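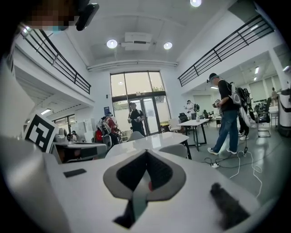 Masks on, Monday, August 17, 2020

So I quit the grocery delivery thing. Two months of it and I'm done. Going back to making an actual list and going to an actual store, mask and all.

Quick background for anyone new – I started ordering everything in April like half the planet. Fine at first. Then the subsitutions started. Asked for limes, got lime juice. Asked for one onion, got a bag of onions so big I was giving them to the neighbors over the fence. And the fees! Added it all up Friday night and it came to $105 just in fees and tips for June and July. I don't mind the tips, those people earn it. The fees, no.

So, Saturday. Up early, at the store by opening. List written in aisle order, which took longer than the shopping. Produce, bread, cans, dairy, out. 50 minutes door to door and that includes sitting in the parking lot looking for my other glove. (Gave up on gloves after that. Sanitizer in the car now.)

Things I forgot I liked – picking my own peaches. Reading the backs of things. Finding the marked-down bread rack, still in the same corner by the pharmacy. Got a rye loaf and a thing of cinnamon rolls that were not on the list, sorry, list.

Things I did not miss – the one-way arrows. Went the wrong way down cereal twice. Glasses fogged up the entire time. Jonatan Myklebust commented last week that you fold a tissue under the top edge of the mask and it stops, so I tried it Sunday on a walk and yes, much better. Thank you Jonatan!

Still no yeast, by the way. Flour is back, the store brand anyway, but the yeast shelf was bare and the guy stocking next to it just shook his head before I even asked.

Plan for now is one big trip every 2 weeks, milk and fruit from the corner place in between. Freezer is packed. I want to keep it up til November at least and then see what the fees would of been. Will post the list template once I fix the part where I put eggs in with the paper towels.

Ok, rolls are in the oven. More later this week.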